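Handout 4 – Two arms on a shared bench
Brigitta Zürcher, Florngate workshop course

Read your build log before you believe your demo. Packing a takeaway order looks easy until you write down every failed grasp. Our September log has 292 tries, and 104 of them failed.

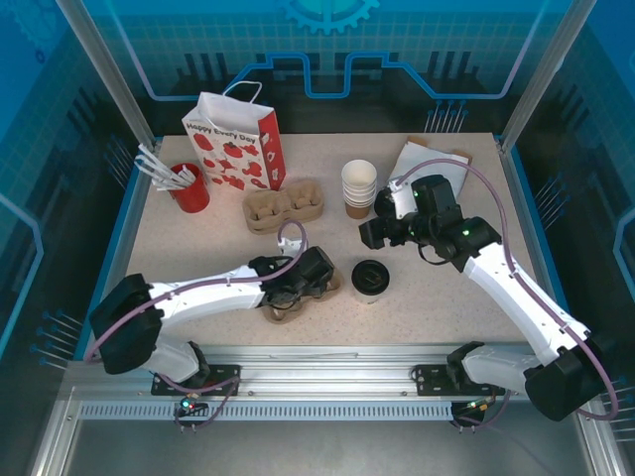
Cable slack comes next. Florngate members like to blame the software first. I doubt it. Check the wrist loops at full reach, then run 17 cycles and write down every snag.

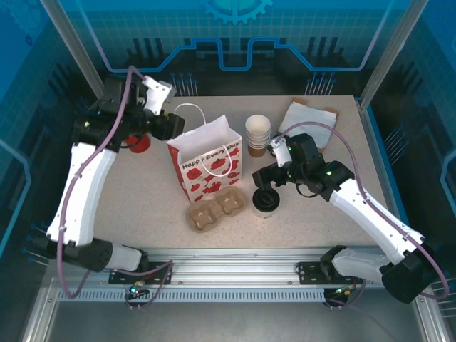

Fig. 2. Right gripper just above a lidded coffee cup, carrier in front of the bag.

For next time: bring your own log, failures included.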